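Arkell kitchen showroom, Clesgate: notes from the March open day

The Arkell building is on the edge of Clesgate, a short walk from the bus loop, and opens its ground floor to the trade and the public for one day every spring. Doors were at 9 a.m. I arrived at 9:45 and stayed until a little after lunch. My interest was in the wet end of the kitchen: sinks, the counters they are set into, and the relation between sink and dishwasher. Readers looking for ovens and hoods should skip this one.

The ground floor is 2,000 square feet, divided into 11 working bays. Working means plumbed. Every bay with a sink has a supply and a drain, and visitors may run the water. I spent most of my time in the white bay, which has a long counter with the sink at the left and the dishwasher under the front edge to the right of it. 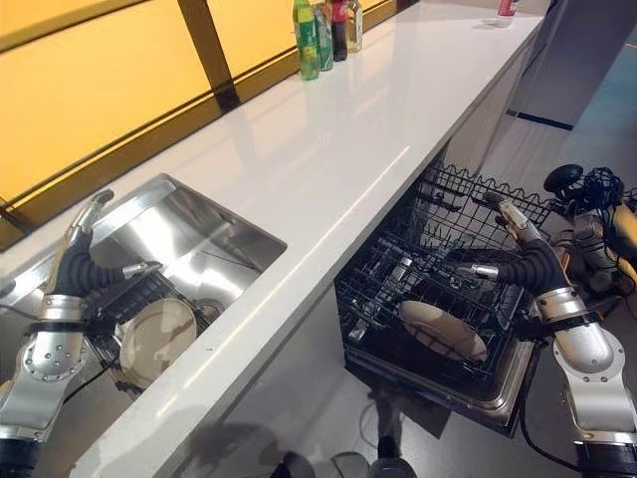
Page last changed: March, 4:10 p.m.

The counter is white and has a high gloss. Gloss of this kind is unforgiving under showroom lighting, and a long reflection ran the length of the worktop. For a buyer that is useful, as a reflection is the quickest check of flatness there is. Sight along it and look for a kink. I did this from both ends and found none, including past the sink cutout, where a poorly supported top will usually dip first.

Behind the counter the wall is made up of lit panels in orange-yellow, divided by a dark vertical strip, with a thin dark ledge at the base where the panels meet the worktop. I have mixed views on backlit walls. They give an even, warm light with little shadow at the back of the counter, where bottles and cups tend to collect. They are also a poor light for judging whether a plate is clean. A stained or speckled beige plate under warm light is hard to read, and the glaze and the dirt can be close in tone. I would want a neutral task light over the basin as well. The printed sheet in the bay lists one as an option.

The ledge deserves a note. Any horizontal edge at the back of a wet counter holds water and crumbs. Arkell says the ledge lifts off for cleaning. I asked to see this and was shown it on a loose sample at the service desk. It takes two hands and some force.

Sink and rack

The basin is rectangular stainless steel, deep, with sloped walls. Sloped walls cost some floor area compared with straight ones, but they rinse down better, and a dish rack set in the bottom is easier to lift out past them. There is a black rack in the lower half of this basin. I think a rack in the sink is a sound arrangement when the dishwasher is beside it. Plates can be scraped, rinsed and stood to drain at one point, then moved down and to the right in a single motion. The alternative, a rack on the worktop, puts drips on the gloss surface and takes up the only clear length of counter.

The order of loading matters more than the hardware. The staff sheet recommends filling the back of the lower dishwasher rack first, with plates facing the center, and keeping tall items out of the path of the spray arm. That agrees with my own practice. The sheet also says to leave the sink rack in place while loading, and I would not. Lifting it out clears the drain and lets food scraps be collected before they dry on.

The pull-out rack is black wire. Coated wire is quiet and easy on glazed plates. Its weak point is the cut ends of the tines, where the coating wears through. Ask about replacement tine caps before buying any machine of this type - Arkell sells them in bags of 50, and had them on a hook at the service desk.

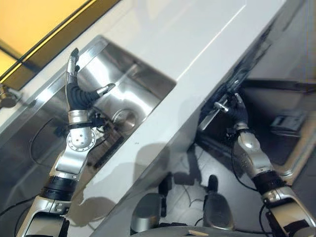

R. Oyewole

The drain is a round metal one with a raised rim and a shallow recessed center. A raised rim can hold a film of water around it if the floor of the basin has too little fall. I ran the tap in the next bay, which the sheet lists as having the same basin, for one minute and then watched it empty. It left a thin ring of water outside the rim. A cloth took care of it, but in a hard water area that ring will become a scale mark.

A narrow polished metal lip borders the basin at the worktop. With a lip of this type the sealant line is what to inspect, and it should be continuous and thin. The polish inside the basin is bright enough to show the surroundings in smears. Mirror finishes show scratches early and then settle into a general haze. Arkell offers a satin version at the same price, and for daily use I would take that one.

Other bays, briefly

Bay 4 has a Geltum worktop in dark gray, matte. It marks with oil and cleans with warm water and soap. Bay 7 has a double basin that I thought too shallow for a stockpot. Bay 9 was running a faucet demonstration at a volume that made conversation difficult.

Practical matters

Parking is behind the building and was full by 10. Entry is free. Coffee is on the upper floor. Price sheets are handed out only on request, at the service desk, and do not include fitting. The lead time quoted for the white counter was 45 working days from final measurement, with the sink cutout made at the factory.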